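Search the site Enter a word Go

How Does Water Get to the Tap?

By Orla Gilmartin

Turn on a tap and water comes out. It works in the morning, and it works in the middle of the night. The water has traveled a long way to get to you, and it has been cleaned on the trip.

Where the water starts

All the fresh water we use begins as rain or snow. Some of it runs over the ground into streams, rivers and lakes. Some of it sinks down through soil and cracks in the rock. Water that is stored under the ground is called groundwater, and people reach it by digging or drilling wells.

Many towns keep their water in a reservoir. A reservoir is a lake that holds water until it is needed. Some are natural lakes, but many are made by building a dam across a valley. The town of Kolbridge gets its water from Elesetti Reservoir, up in the hills. In spring the snow melts and the reservoir fills. By the end of July the water level has dropped, and you can see a band of bare rock all the way around the shore.

Cleaning the water

Lake water may look clear in a glass, but it isn't ready to drink. It has tiny bits of dirt in it, and living things too small to see. Some of those living things are germs that could make you sick. So the water goes first to a treatment plant. The one for Kolbridge is called the Kavanagh plant.

A screen at the intake catches the big things, such as leaves, sticks and the occasional fish. After that, workers add a chemical called a coagulant (say "ko-AG-yoo-lunt"). It makes the tiny bits of dirt stick to each other in soft clumps. The water is stirred for 30 minutes so that the clumps can grow. Then it moves slowly through a big tank, and the clumps sink to the bottom. The mud that collects there is called sludge.

Next the water drains down through a thick bed of sand. The spaces between the grains are very small, so bits of dirt that didn't sink get trapped. The sand gets dirty after a while. Workers clean it by pumping water through it backward, from the bottom up.

The last step is to kill any germs that are left. Most plants use a small amount of chlorine, the same chemical used in swimming pools, but much less of it. Some also shine a strong ultraviolet light through the water. People in the plant's lab test the water every day to make sure it is safe.

Through the pipes

Clean water leaves the plant in a very wide pipe called a main. Kolbridge has 117 miles of water mains under its streets. Smaller pipes branch off the mains and go to 2,535 homes, plus the schools, stores and fire hydrants. The pipes are buried deep enough that the water in them won't freeze in winter.

Something has to push the water along. Pumps do part of the work, and gravity does the rest. If you live in a flat place, you may have seen a water tower. Pumps lift water up into the tank at the top, and the weight of all that water presses down on the water in the pipes below. When you open a tap, the pressure pushes the water out.

Fukby, a village 7 miles from Kolbridge, sits at the bottom of a hill. Its storage tank is on the hill above the houses, so it doesn't need a tower. The hill does the same job.

Why does water taste different in different places?

Water picks up minerals from the rock it touches. Calcium and magnesium are two common ones. Water with a lot of these minerals is called hard water. It can leave a white crust inside a kettle, and soap doesn't make many suds in it. Water with few minerals is called soft water. You can drink either kind.

Chlorine has a taste too. If you notice it, fill a pitcher and leave it in the refrigerator overnight. Much of the chlorine taste will be gone by morning.

Try it: can you taste the difference?

You will need two cups that look the same, some tap water, some bottled water and a friend. Ask the friend to fill the cups while you are out of the room and to remember which is which. Come back, taste both, and say which one you think came from the tap.
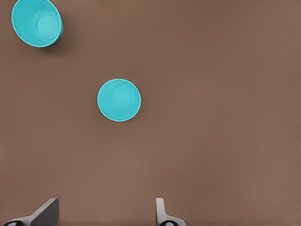

Do it again a few more times, and have your friend change the order. Write down your answer each time before you are told if you were right. One correct answer could be a lucky guess, so a longer list tells you more. Use water at the same temperature for both, or you may only be tasting cold and warm.

Where the water goes after it runs down the drain is a different trip, through a different set of pipes.

More to read
What Happens After You Flush?
How Is a Dam Built?
Why Is the Sea Salty?
What Makes Hail?
How Do Wells Work?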